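Prirnmont Figure and Bust Listings — read me first

Hello and welcome! This is the data card for the Prirnmont listings, a collection of shop descriptions for fantasy busts, statues and boxed figures. I started typing these up one June when I was trying to work out what my own shelf was worth, and the thing just kept growing. If you like old catalog copy as much as I do (all those doomed kings and sworn blades!), I hope you'll feel at home.

What is in it

There are 3307 listings in the main file, one per row. Each row has the title, the maker, the scale, the edition size if the seller gave one, the condition, and the full description just as it was written.

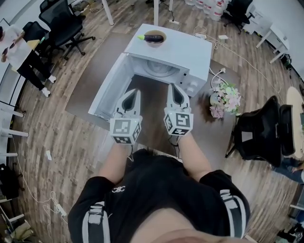
Of those, 2130 come with an edition size. Where the seller wrote only "limited" I left the field blank, and I'd ask you not to fill it in by guesswork — makers used that word very freely. Prices are in a separate file called prices.csv, joined on listing_id.

Sources

Most of the text comes from the Clenberg mail-order catalogs and the old Planus shop pages. The Ishida resin line makes up a smaller share, and 70 of its rows were translated into English by Vasanthi Mondal, who was also kind enough to fix my spelling of nearly every sculptor's name.

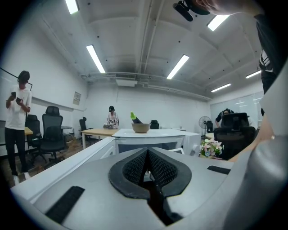

Known problems

Condition grades don't match from one seller to the next. "Mint in box" at Clenberg meant the seal was whole, while Planus used it for opened boxes too, so please check the seller column before you compare them. Some statues were listed again years later with the same wording, and I have kept both rows and marked the second one in the repeat column.

Version 2 changes

The scale field is now plain text, and stray line breaks inside descriptions are gone. Corrections are very welcome — send the listing_id along with the fix, and a scan of the catalog page if you have one.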